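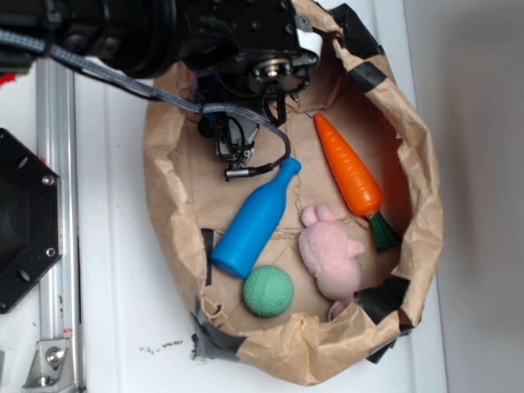

One early reader wanted to know why on earth anybody would need 1,547 rows about op shop opening hours, and whether the list would still be any good by October. Fair question, and I'd say yes to the second part, mostly.

Dustari Op Shop Hours
README, last touched September 28, 2023

I started this because I drove an hour to a secondhand shop in Filtholm and found it shut. The sign on the door said one thing, the website said another, and the bloke at the servo next door had a third version. So I began a spreadsheet, and it got away from me a bit!

What's in it

One row per shop per day of opening, in a single CSV. Columns are shop_name, town, day, opens, closes, takes_donations, source and notes. Times are 24 hour, local. If a shop closes for lunch it gets two rows for that day (sorry, I know, it was the least ugly option I could think of).

The source column is a number from 1 to 5. A 1 means I read it off the door myself, a 5 means I found it on an old flyer and am hoping for the best. If you're planning a long drive, filter out the 4s and 5s and ring first.

Where it covers

Filtholm, Warnus and the little towns along the road between them. Varghese is in there too but it's patchy - I only got through the main street before everything shut for the arvo. I'd like to get the whole file up to 2,000 rows, and Varghese is where most of the new ones will come from.

Known problems

Public holidays aren't handled at all. Neither is daylight saving, which only matters if you're doing something cleverer with the times than I am. There are 70 rows with a blank closing time, all from shops whose signs say "till late" or "till we're tired". I've left those blank and put the wording in notes.

Spelling of shop names follows the sign out the front, even when the sign has a typo.

Using it

Take it, change it, print it and stick it on the fridge. A mention is nice but I won't chase you. If you find a wrong time, open an issue with the shop name and the day, and tell me how you know. Photos of door signs are brilliant.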